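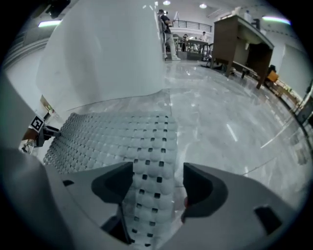 La alfombrilla, otra vez torcida.

Rosario la endereza con el pie, no llega, se agacha. Las rodillas. Diez minutos para que abran y el suelo todavía sin repasar por el lado de los ventanales. Presgate por la mañana, antes de la gente, le gusta. Le gustaba. Ahora va siempre con prisa porque son dos donde antes eran cuatro.

—¿Has visto un pendiente? —Kekeli, desde el fondo, a gritos.

—¿Qué pendiente?

—Uno. De una señora. Ha llamado.

Ha llamado. A las siete y pico de la mañana ha llamado una señora por un pendiente. Rosario se ríe sola. Luego piensa que ella también llamaría, según qué pendiente. El de su madre, por ejemplo, que perdió en el autobús de Altville hace 17 años y todavía mira debajo de los asientos cuando sube. Como si fuera el mismo autobús.

—¿Dónde dice que lo perdió?

—Por lo blanco.

Lo blanco. Así lo llaman todos. Tiene un nombre, estaba en el papel que les repartieron cuando lo trajeron, febrero, un frío horrible, las puertas abiertas toda la tarde. Flider no sé qué. Obra de Kontogiannis. Una panza enorme y lisa, brillante, que abajo se abre como una falda. Manolis dice que es un huevo. Berhanu dice que es una campana y que si le pegas con los nudillos suena. No suena. Rosario lo comprobó un martes de esos en que no hay nadie, miró a los dos lados y toc, toc. Nada. Plástico o lo que sea, ella que sabe.

Limpiarlo es un castigo. Cada dedo se ve. Los niños lo abrazan, las madres hacen la foto, y luego ella con el trapo, en redondo, en redondo, sin producto, que el señor Stefanou fue muy claro, sin producto, Rosario, por lo que más quiera.

Un pendiente.

Se pone de rodillas del todo, ya qué más da. El mármol está helado. Desde abajo las luces son unas rayas largas en el suelo, como carriles, y por un momento no sabe bien qué mira. Pasa la mano por donde lo blanco toca el suelo. Una pelusa. Un papelito de caramelo. La costura esa que tiene en la base, finita, por si algo se hubiera metido. No se ha metido nada.

Queda la alfombrilla.

La alfombrilla gris, de cuadraditos gordos, como almohadillas, con un agujero entre cada cuatro. Quien inventó esto no ha barrido en su vida. Todo cae ahí. Arena, migas, una vez una lentilla. Mete el dedo en un agujero, en otro. Va por filas, si no se pierde. Una fila. Otra fila.

—¡Ocho minutos! —Kekeli.

—¡Ya!

—¿Pero qué haces en el suelo?

—Buscar.

Kekeli llega con la mopa, la deja apoyada en la pared, se cae la mopa, la deja caida. Se arrodilla por el otro lado. Tiene las manos pequeñas, mejor para esto. Trabajan sin hablar, cada una desde una punta, y Rosario se acuerda de desgranar guisantes con su hermana, la palangana en medio, la misma cosa, los dedos solos y la cabeza en otra parte.

—¿Cómo era?

—De oro. Una hojita.

—¿De oro de verdad?

—No me lo ha dicho. Lloraba un poco.

Ah.

Entonces más despacio. Vuelve a la primera fila. Lloraba un poco. Por un pendiente de 100 euros no se llora, o sí, depende de quién te lo puso en la mano. El suyo no valía nada. Una piedrecita azul. El otro, el que no se perdió, lo tiene en una caja de pastillas para la tos y no lo ha vuelto a llevar, claro, para qué, uno solo.

Pasos. Stefanou, los zapatos se le oyen desde la escalera.

—Señoras. ¿Algún problema?

—Un pendiente —dice Kekeli.

—Abrimos en cinco minutos.

—Sí, señor.

No se levantan. Él mira el reloj, mira lo blanco, mira la puerta. Fuera ya hay alguien esperando, una mujer con el abrigo mal abrochado y una mano en la oreja.

—¿Es ella? —pregunta él, bajito.

Kekeli dice que sí con la cabeza, que debe de ser.

Stefanou se sube un poco los pantalones por las rodillas, para que no se le marquen. Se agacha. Cruje entero.

—¿Por dónde vais?

—Por aquí —dice Rosario, y le deja sitio—. Usted coja la esquina. Con el dedo, sin prisa.

Y él mete el dedo en el primer agujero.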